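Sendmont Rim Plate, white with black edge

In stock at our Wovthorpe shop and online. Page updated 10 February 2022.

We've been selling plates for a long time and this is the one we keep taking home ourselves. It's a plain, round, shallow plate, white with a thin black line round the edge, and that thin line does a lot of work! Put a white plate on a white table and it tends to vanish. Put this one down and you can see exactly where it stops – handy at breakfast, and lovely when you've got a whole row of them out.

Sendmont came to us through the Dorner range, which older customers will remember (the heavy cream bowls, mostly). The plate was added in January and we ordered 893 of them, thinking that would see us through to summer. It won't. Another 1,212 are on the way.
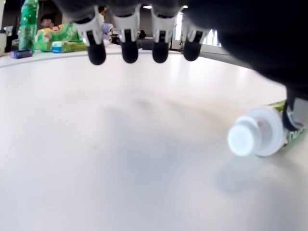 Can I use it in the microwave and the dishwasher?
Both are fine. Let it cool for a minute after the microwave, and leave a bit of space between plates in the rack so the edges don't knock.

We like it for food first of all: toast, a slice of tart, cold chicken and salad, anything without too much sauce. It's shallow, so soup and runny curry are out, and a big stew would be pushing it. For those, have a look at the Adeleke bowl, which has a black edge as well and sits very happily next to it on the shelf.

But a good few people buy one or two extra for jobs away from the kitchen. A plate by the bathroom basin keeps the toothpaste and the soap off the ledge, and you can lift the whole lot up to wipe underneath.
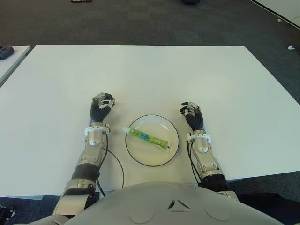

One in the hall will take keys, loose change and the post you mean to deal with later, and one under a plant pot catches the drips (check it's big enough for your pot first, as the lip is only slightly raised). I've had mine by the back door since it arrived and it still looks smart.

Care: warm water, washing-up liquid, soft cloth. Please don't use wire wool on the black line. Tea marks come off with a little bicarbonate of soda.

Sold singly or in fours. We pack each plate in paper and card, and if one reaches you chipped, send us a note within two weeks and we'll post another.

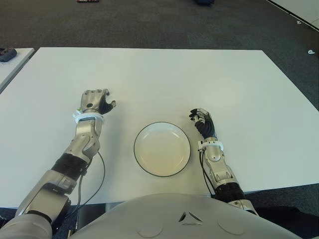

Sendmont Rim Plate on a white table.

Goes with: Adeleke bowl, Dorner cream jug, Sendmont side plate (due back soon).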